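Serkby House, Shared Craft Room
Room and Worktop Checklist, with Comments

Checked by Deirdre Nic Giolla, with Jerome Soriano on the ladder
Date of check: May 24, 2026

Hello all, and thank you for leaving the room open for us. As before, each item is marked OK, Watch or Act, and I have put my comments underneath (I do go on a bit, so please skip to the marks if you are in a hurry!). Anything marked Act has a name beside it. If it's your name and you can't manage it, tell me and we'll find someone else.

1. Doors and ways out

1.1 Main door opens fully and closes by itself. OK
Much better than in November, when it had to be shouldered. Whoever planed the bottom edge did a lovely neat job.

1.2 Garden door unlocks from the inside without a key. OK
The thumb turn is stiff but it does turn. Jerome gave it a little graphite while we were there.

1.3 Route between the two doors kept clear. Watch
Two folding chairs were leaning on the wall by the garden door. They weren't blocking anything, but they had slid a bit, and I'd be happier with them back on their hooks.

2. Lights and electrics

2.1 All ceiling lights working. Act (Emiliano Ojeda)
The one over the sink flickers when first switched on and then settles down. Emiliano has a spare tube in the store cupboard and knows the trick with the cover.

2.2 Sockets and plates sound, no cracks or scorch marks. OK

2.3 Leads on the irons and glue pots undamaged. Watch
The older Mota iron has a lead that is starting to twist where it goes into the handle. It's still whole, and I bent it every way I could think of, but please don't wind it tightly round the iron when you put it away. I know we all do it. I do it at home.

3. Worktops

3.1 Tops steady, with no rocking when leaned upon. OK
I leaned on every one of them with my full weight, and Jerome did the same after me, which we both felt was a fair test.

3.2 Surface smooth, with no splinters, chips or lifted patches. OK
I do like the dark grey top, I must say. It's matt, so you don't get the lights glaring back at you when you're cutting, and pale bits show up on it straight away. There are a few tiny white flecks to be seen on it, dust I should think, and one small darker spot, roundish, that I would like us to keep an eye on. Please don't go at it with a scouring pad! A soft cloth and a drop of washing-up liquid first, and if that makes no difference, leave it be and write it in the book.

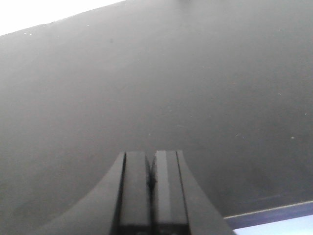 3.3 Tops wiped down at the end of each session. Watch
A wipe along the far side as well as the near one, please, as it is so easy to do the bit in front of you and call it finished. Kwok-wai Fang has put fresh cloths in the drawer, the blue ones for tops and the yellow ones for the sink.

3.4 Edges and corners safe for little ones. OK
Corner guards are kept in the tin marked Lellness for the family mornings. There should be 20 in the tin and there were 17, so if you have come across any in an apron pocket, we'd love them back.

4. Sharp things and sticky things

4.1 Craft knives counted in and locked away. OK
All present, blades covered.

4.2 Glues and solvents labelled, lids on. Act (Lautaro Cisternas)
One bottle of Cilex remover has lost its label altogether. I only knew it by the shape of the cap. Lautaro, could you either relabel it or take it to the tip with the paint?

4.3 First aid box complete and in date. Watch
We are down to the very small plasters, which are no use to anyone with a proper cut on the thumb. More are on order.

5. Floor and sink

5.1 Floor free from trip hazards. OK

5.2 Mat by the sink lies flat. Act (Jerome Soriano)
One corner curls up. Jerome is going to try it upside down under some heavy books for a few days, and if it still curls we shall simply buy a new one.

5.3 Hot tap not too hot. OK

Still open from last time: the blind cord on the garden side needs its cleat putting back on the wall. The screws are in an envelope in the top drawer, marked 109 after the room number on the old plan.

Signed: D. Nic Giolla
Copies to Kwok-wai, Lautaro and Emiliano, and one for the clip behind the door.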